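Usha Gowda has fitted pressure suit gloves for long enough to know what people complain about first. "The fingertips," she says. "They come out of a test with sore nails and want the fingers longer. Usually the palm is the problem."

Gowda works at Dalisay, a suit workshop in Furnstead, where she keeps 335 pairs of test gloves on file. A stiff palm bar, she says, keeps the glove from ballooning when it is pressurized. If it sits too far forward, the hand slides and the nails take the load.

Her colleague Birgit Frerichs sews the restraint layer, and a single glove takes her three weeks. "I unpick a lot," Frerichs says. "The thumb seam is the slow one." 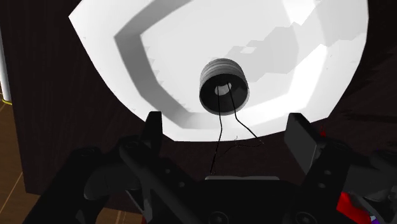
Does a suited crew member get a spare pair?

"Each person gets one, cut from the same hand cast as the first," Gowda says. "We fit both on the same morning, and I write down which one they liked."

The next fittings are in October.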